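Salem 合购小组碰头会记录

时间：25/02/2020，晚饭后
地点：Drornine 楼下的公用活动室
记录：还是我，因为我坐得离插座最近

先说一句，上次的记录有人嫌我写得太干，像说明书，说看完不知道大家到底吵了什么。这次我就照着自己的笔记原样敲出来，顺序基本是当时说话的顺序，中间有跑题的我也没全删。哪里记错了请直接在群里说，不要私下发给我，私下发我会忘。

一、上次遗留的事

上回说要把储物柜的钥匙再配一把，配了，现在挂在活动室门后那个钩子上，拴着一根绿绳子。请大家用完挂回去，不要揣在兜里带回家（我自己就揣过一次，不说别人）。

电子秤换过电池了。换完以后有一位带了自家的秤来对了一下，两个秤差一点点，差得不多，但分大米的时候会一袋一袋累积起来，最后那家就吃亏。讨论的结果是以后分散装一律用活动室这台，不管它准不准，至少大家都是同一个不准法。这话是我说的，当场有人笑，也有人不同意，认为应该买个砝码。买砝码的事放到下次。

还有去年12月那批红枣的退款，终于到了。拖了这么久，我本来都不抱希望了。退款按当时登记的份数分，已经在转，收到的人在表格里自己那一行打个勾。没收到的先等等，银行那边转账有快有慢，等到下周还没有再喊我。

二、目前的规模和这一轮的订单

表格里现在登记的是74户。这个数字包括已经搬走但没退群的，也包括登记了从来没订过东西的。有人提议清理一遍，一个季度没下过单的先移到另一页，想回来随时回来，没有谁反对，只是有人担心措辞，怕人家觉得是被踢了。说好由我写一段话，写得软一点，发出去之前先给几位看看。

这一轮订得最多的照旧是大米和面粉，然后是木耳、干香菇、银耳这些干货。豆类比上一轮少，有一位分析说是因为上一轮的红豆煮不烂，大家怕了。我家那包也煮不烂！泡了一夜，压力锅压完，咬着还是硌牙。供货的那边说是陈豆子，答应这次换新的，我在单子上专门注明了。要是这次还硬，我个人以后就去超市买了。

芝麻有没有要订黑的？群里问了半天没人理，会上一问倒有好几家想要。所以黑芝麻临时加进来，截止前想要的自己填，填在最后一列，别填到白芝麻那一列去。上次就有人填错列，最后拿回家一袋白的，做汤圆馅做出来颜色很奇怪。

三、包装规格，大袋还是小袋

这一项谈得最久，我手都写酸了。

背景是 Pallgate 那边发来新的报价单，同一样东西分了大袋和小袋两种价。大袋便宜，可是要我们自己分；小袋贵一点，到了直接拿走。以前我们一律买大袋，图便宜，代价是每次分货那天活动室像面粉厂，分完还得扫地拖地，有两位鼻子过敏的每次都戴着口罩来。

赞成大袋的理由很实在，就是钱。尤其是人口多的家庭，一家一个月吃掉的量本来就大，拿小袋回去还要一袋一袋剪开倒进桶里，多出来一堆塑料，看着心疼。

赞成小袋的也有道理。一个人住的、两口子住的，东西开了封就是和潮气赛跑，木耳还好，银耳和坚果放不住。有位住一楼的说她家橱柜靠外墙，夏天什么都返潮，最喜欢那种小包装，吃完一包再开一包。还有人说小袋上面字印得清清楚楚，净含量多少一眼就看见，不用我们拿记号笔在保鲜袋上写，写完一擦就花，到家分不清是淀粉还是糯米粉。
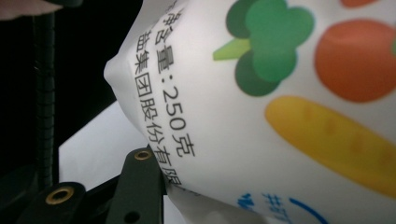

说到淀粉和糯米粉，这个事故确实发生过，不止一家。两样东西都是白的，都装在一样的袋子里，标签掉了就只能靠手捻。有人教了个办法，抓一点用冷水调开看沉不沉底，又有人说不如加热水一烫就知道了，然后这两位讨论了好一会儿，我没跟上，大意是都能分出来，但是都要浪费一勺。最后的共识是标签要贴在袋口折下去的位置的下面，别贴在折缝上，折缝上的一定会掉。

然后谈价钱差多少。有人事先算过一张表，把大袋加上我们自己买的保鲜袋、标签纸、橡皮筋，再和小袋比，差距没有报价单上看起来那么大。她这张表做得很细，连每次用掉多少标签纸都摊进去了，我很佩服，就是没把我们分货的人工算进去。她说人工不要钱，我说我的腰要钱（大家都点头，尤其是搬米的那几位）。

中间跑题讲了一阵真空包装。有人家里有抽真空的机器，愿意拿来给大家用，可是机器要专用的袋子，那种带纹路的，不便宜。会上问了一圈，愿意为这个多付钱的不多，先不搞。倒是坚果类可以试一次，看看谁家愿意当小白鼠。

最后定下来是折中的。面粉、大米照旧买大袋自己分。银耳、坚果、糯米粉、淀粉这一类改买小袋。豆子两可，看当轮谁订得多，由订货的人定，别每次都拿到群里投票，投票一投就是三天，价格都过期了。

四、Pakex 的保鲜袋

接着上一项，既然大袋还要继续分，袋子就还得买。我们一直用的 Pakex 那种自封袋，上一批有点问题，封口那条线按下去有时候自己弹开。带了几个来会上让大家按，有的人按得住，有的人按不住，一屋子人坐着捏袋子，声音很好笑。

有位坚持说是手法，要从一头捋到另一头，不能从中间按。她捋给我们看，确实没弹开。可是另一位照样捋了一遍，弹开了。所以我的结论是袋子确实有好有坏，一批里面混着的。

办法有几个。一是换牌子，可是换牌子就得重新试，试用又要花一轮的工夫。二是找卖家换货，问题是我们已经拆了，用掉了不少，不好意思开口。三是继续用，外面再套一根橡皮筋，丑是丑，牢靠。眼下选了继续用加橡皮筋，用完这一批再换。橡皮筋谁家有多的请带来，买菜攒下来的那种就行，不要太细的，细的放久了发黏，粘在袋子上揭不下来。

这次要再补一批大号的，订300个。小号的还有，先不买。补货的钱从公用那笔里出，账目还是记在表格的第二页，谁都能看。

五、分货那天怎么排

以前是大家约个时间一起来，谁先到谁先分，到后来就变成早到的人干活，晚到的人拿了就走。这话在会上是有人很委婉地提出来的，我在这里写得不委婉，对不起。

新的排法是分两拨。第一拨负责铺桌子、过秤、装袋、贴标签，第二拨负责核对、发货、收拾。每一轮轮换，登记表里加一列，自己填这一轮想在哪一拨。两拨都不方便来的也没关系，家里有小孩的、上夜班的大家都理解，提前说一声就好，我们把你那份放到储物柜里，贴上名字。

每拨5个人差不多够用，再多活动室转不开身。有人问人不够怎么办，答案是那就慢一点，晚饭晚点吃。

铺桌子要用大张的白纸，这个是上上次试出来的。以前铺报纸，油墨沾到手上再沾到袋子上，灰一块黑一块，看着像东西不干净。后来铺过塑料布，塑料布滑，秤放在上面会挪，粉末撒了也不好收，一抬就往四面跑。还是白纸好，撒了什么看得见，分完从四个角往中间一兜，整个拎起来倒掉，桌子连擦都不太用擦。纸用那种整卷的，裁的时候裁长一点，宁可长出来，别短，短了边上那一条总是最脏的。也不要用胶带粘在桌面上，粘过一次，揭的时候带下来一点漆，后来补了好久。四个角压点重的东西就行。

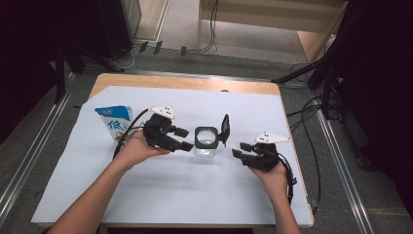
有一位插进来问，能不能把分粉类和分干货的时间错开，她家孩子对坚果过敏，粉类和坚果在同一张桌子上分，哪怕换了纸她也不放心。她说她不是要大家迁就她，实在不行她就不订粉类了，只订整袋没开过的大米。

这一问大家都觉得有道理，而且有点惭愧，我们分了这么久没有人想到过。当场改了顺序，先分面粉和大米，全部装好封好搬到墙边，换纸，洗手，再开别的。坚果放到最后，这一轮起坚果又是小袋，不拆开，问题就小多了。勺子也分开，粉类一把，其他一把，柄上缠不同颜色的胶布。缠胶布的活有人认领了，说家里有红的和蓝的。红的给粉类。请记住，红的是粉。

她后来又补充，糯米粉她也想订，就要那种原封的小袋，问能不能保证不拆。可以的，本来就不拆。

还有人提到小孩。分货那天带小孩来没问题，活动室后面那一角有垫子，可以在那里玩，可是请不要让他们坐在米袋上跳。米袋会破。破过。

六、Drornine 这边的场地

楼里发了通知，活动室以后要提前登记，不像从前推门就能进。登记的本子放在一楼信箱旁边，写上日期、时段和用途就可以。要提前5天写，临时想用也不是完全不行，要看那个时段有没有别人写了。最近晚上用的人多，有跳舞的，有练合唱的，隔壁房间唱起来这边讲话得用喊的，今天后半场就是这样，所以第六项以后我有些话没听清。

费用目前还是不收。有传言说以后要收，问过了，没有这个打算，至少现在没有。

有人抱怨活动室的暖气，说坐到后来脚冷。有人说不冷。我是觉得冷的，下次我带厚袜子。

垃圾要自己带走，这条通知上专门写了，加粗的。纸箱压扁放到后门外面，有人会来收，箱子上的胶带最好撕掉。泡沫的不要放过去，人家不收，上次放了一堆又给我们搬回来了。

厨房那个小水池可以用，洗勺子洗手都行，别往里倒面糊。面糊倒下去会怎么样，住过老房子的都知道。

七、Pallgate 送货的事

送货时间他们给的是一整天的范围，从早上到傍晚，这实在没法等。打过电话，对方说可以在出发以后给一个短信，短信来了再下楼来得及。收短信的手机号要固定一个，原来那位要回国一阵子，交接给另一位，新号码我已经报过去了，他们说系统更新要一点时间，下一次送货两个号码都会收到。

大门口到活动室这一段要推车，推车的轮子有一个卡，推起来老往左偏。有人说上点油，有人说是头发缠住了。我站在头发那一边，等着瞧吧。下次谁带把小剪刀。

如果到货有破袋，当场拍下来，让送货的人在单子上写一笔，别等分的时候才发现。上次红枣就是因为没当场写，才拖了那么久，邮件来来回回，我现在看到他们的邮件标题都头疼。以后收货的时候至少两个人在场，一个点数，一个看袋子。

又问到能不能分两家供货，免得只靠他们一家。想法是好的，只是另一家的起订量太高，我们凑不到，除非和城东那边的小组合在一起。要不要合，会上意见不一。合了量大价低，可是表格要重做，分货地点也要重新商量，他们离得远，谁迁就谁呢？先接触一下看看，不急着答应什么。

八、菜谱那一页

这项是临时加的，时间不够只说了几句。有人想在表格里加一页菜谱，专门写这些合购的东西怎么吃，尤其是买多了吃不完的时候。她带了一盒自己做的芝麻糊来，大家分着尝了，好喝，就是太甜（她说照方子已经减过糖了，原方子更甜）。

愿意写的就往里写，不用讲究格式，写清楚用多少、煮多久就行。已经有人答应写木耳拌黄瓜和香菇酱。我答应写一个用陈红豆的，前提是我找到办法把它煮烂。会上给的建议有加小苏打、先冻一晚再煮、干脆打成豆浆。冻一晚这个说的人最多，我今晚就冻上。

九、要做的事

登记表加一列，填第一拨还是第二拨：我来加，这两天弄好。
写一段整理名单的说明：也是我，先给几位看过再发。
补订大号自封袋：订货的那位一起下单。
勺子缠胶布：已认领，红的粉类，蓝的其他。
推车轮子：谁先到谁看看。
砝码：下次再谈，有兴趣的可以先看看价钱。
和城东小组打个招呼：已认领，只是打招呼。
黑芝麻：截止前自己填，最后一列。

下次碰头的时间等活动室那边登记上了再发通知。散会的时候有一个蓝盖子的饭盒落在窗台上，我收进储物柜了，里面洗过了，是谁的自己去拿。

补一条，敲完才想起来的：下一轮订单的截止时间照旧是晚上，过了时间表格会锁，锁了以后不要再私信让我帮忙加，我一加别人就都来了。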